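Student Projects > Field Visits > Robotics

Our Open Day Trip to the Lumanlan Lab

I signed up for the November visit mostly because it got me out of Tuesday stats (sorry, Prof!), and I ended up staying two hours longer than I had to. Lumanlan runs a teaching lab where two robot arms work at one table, and on open day they let students crowd in and ask anything.
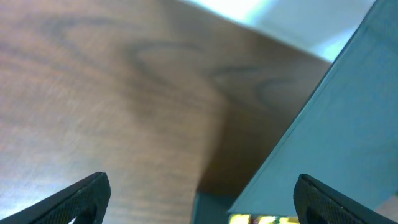 3 min read

I teamed up with Benjie Ignacio for this report. The task we wrote up is box packing: snacks and a can go into a box, and the arms do the picking up. Sounds like something a toddler could do, right? I thought so too, until I started looking at how many ways a crinkly little packet can sit on a table. The fingers have to come in at the right angle, and with a slippery wrapper there isn't much to hold on to.

The setup is simpler than I expected. Both arms are anchored at a black rail, white links with big black joints, and the box sits open between them with its lid standing up at the back.

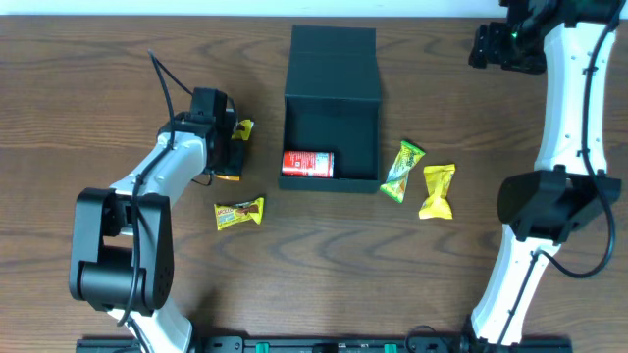
Mireille Rolland thinks we should have spent more of our questions on the cans, as a can on its side wants to roll and a soft packet just stays where you drop it. Fair point, and I wish I'd asked! I had seven questions written down and most of them were about grippers.

What I really wanted to know was how the two arms share the work. If both go for the box at once, who gets out of the way?

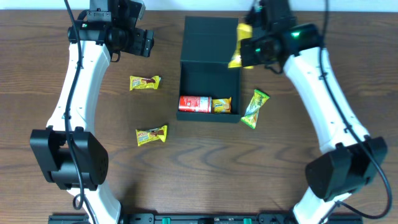 Benjie's idea was to split the table down the middle and give each arm its own side, with the box as shared ground. I like that for a first version, but it gets awkward if all the snacks land on one side and the other arm just hangs there. We argued about it the whole bus ride home. For our class project we're going to try both rules in a simulator, 80 runs each to start, and put the results in part two.

Tags: robot arms, open day, student reports

Contact the project desk | © Lumanlan Student Projects | Back to top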